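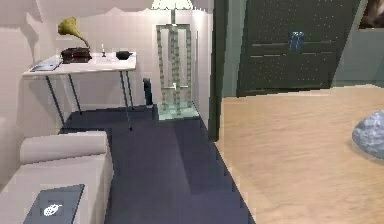

Ukcombe, July 2026

How to read a novel together with its translation

I learned English mostly from novels, with the original in one hand and the translation in the other. It is slow work, but it is pleasant, and you need very little for it. Below I write down the method as I use it now.

Step 1. Choose the book
Take a novel you have already read once in your own language. It should be short. My first one had 157 pages and a simple plot, and I finished it in May after a whole winter. Avoid books where everybody speaks in dialect. Also check that the translation is complete, as older editions sometimes leave out whole chapters. The pocket series from Fisard is good for this and it is easy to find second-hand. Motaung prints both languages on facing pages, but I find that my eye jumps too quickly to the easy side.

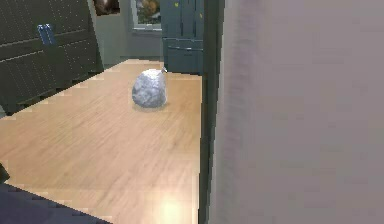 Step 2. Read a small piece in the original
Read 300 words, no more. Do not stop for a word you don't know – put a light pencil mark under it and go on. At the end of the piece, say to yourself in one sentence what happened. If you cannot say it, read the piece again before you open the translation.

Step 3. Compare
Now read the same piece in the translation. Look first at the places with pencil marks, then at the jokes, the insults and the forms of address. These are the places where a translator must decide something. In one of my books a grandmother calls the boy "little cabbage", and the translator wrote only "dear". I was a bit disappointed, but when I tried it myself I had nothing better.

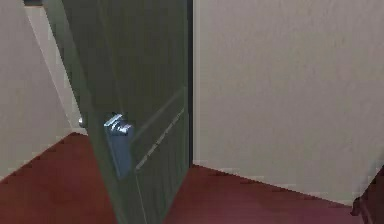 I also like to look at the length of the sentences. Some translators cut a long sentence into two, and the person who is telling the story then sounds calmer than before. Read both versions aloud and you will hear it.

Step 4. Keep a notebook
Write down five expressions from each piece, with the full sentence around them. Single words are hard to remember. I use a lined Rurnell notebook, original on the left page, translation on the right, and my own attempt underneath in pencil. After two weeks, cover the right page and try again.

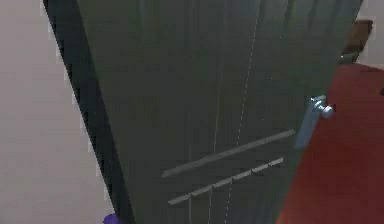 What should I do if the translation seems wrong?
Check a good dictionary first, then look at the paragraph before and after. Often the translator moved a meaning to another sentence. If it still seems wrong, write your own version in the notebook with the page number, and continue reading.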